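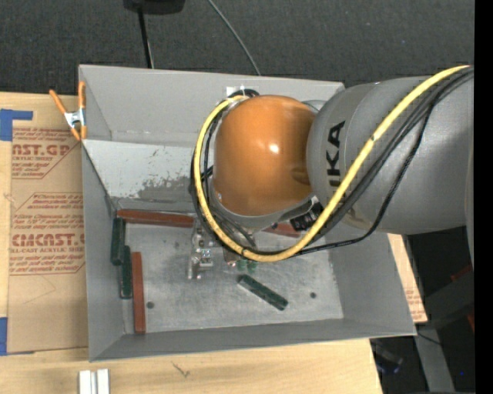

Thursday, August 10, 2023. Barley discharge, second day on the Burnau seed lot. Hopper walls at 40 degrees from horizontal empty without help; at 30 degrees the last of the grain stays on the plate until the frame is tapped. The angle is only half of it, and I had been treating it as all of it. Where a sloped wall meets a flat floor, as it does in the gray bin, there is a corner that gravity does not clear, and grain and dust will both sit in it. The marks on that bin run along the lower edge of the wall, where I would expect the same with seed. For the Uscombe hopper I want the slope carried right to the outlet with no flat at all, even if that makes the hopper taller than the drawing allows.

Procedure as in February: fill level with the rim, strike off with the straightedge, open the slide fully, let it run, close the slide when flow stops. Weigh what stays behind. Do not tap during the run. If somebody bumps the bench, discard the run and note it.

Retained on the 30 degree walls, bare steel: 576 g after free flow. Most of that was in the back corners. After tapping it dropped to a thin layer of awns and dust that I brushed out and bagged without weighing. At 40 degrees the scale did not settle on anything worth recording. A few kernels caught in the slide track, which is a slide problem and belongs on a different page.

Repeated the 30 degree case with the polished liner. Flow started sooner and ran more evenly, but the corners held grain as before. The liner lowers friction on the wall; it does nothing about two walls pinching the grain between them. The valley angle in the corner is always shallower than either wall, so quoting the wall angle alone is misleading. I have written the valley angle in pencil next to each wall angle in the February table. Please leave the pencil in.

Moisture. The Isent meter read higher this morning than after lunch on the same sack. I suspect the top of the sack, which was left open overnight. Took the afternoon sample from the middle with the probe and will use that reading. Runs before lunch are marked M in the margin and should be kept apart until they are repeated.

Slide. It still binds in the last part of its travel. Filed the burr on the left rail and it got better, then worse again once dust got in. Grease is no good here, it makes paste. Dry graphite would do but will mark the seed. Try a wider track with a brush strip before ordering anything from Carretero.

Sample bags hold 200 g when filled to the line. Two of yesterday's were filled past the line and will not seal, so rebag those before they go on the shelf.

Open points:

Repeat the M runs with seed from the middle of the sack.
Round the hopper corners with bent sheet and run 30 degrees again, bare and lined.
Ask Uscombe how much extra height they can accept under the loading auger.
Run the same set with oats. Lighter, more hull, likely to bridge at the outlet. February oats figures are not usable, the outlet was almost closed for half of them.

Bench swept, sack tied, meter on charge.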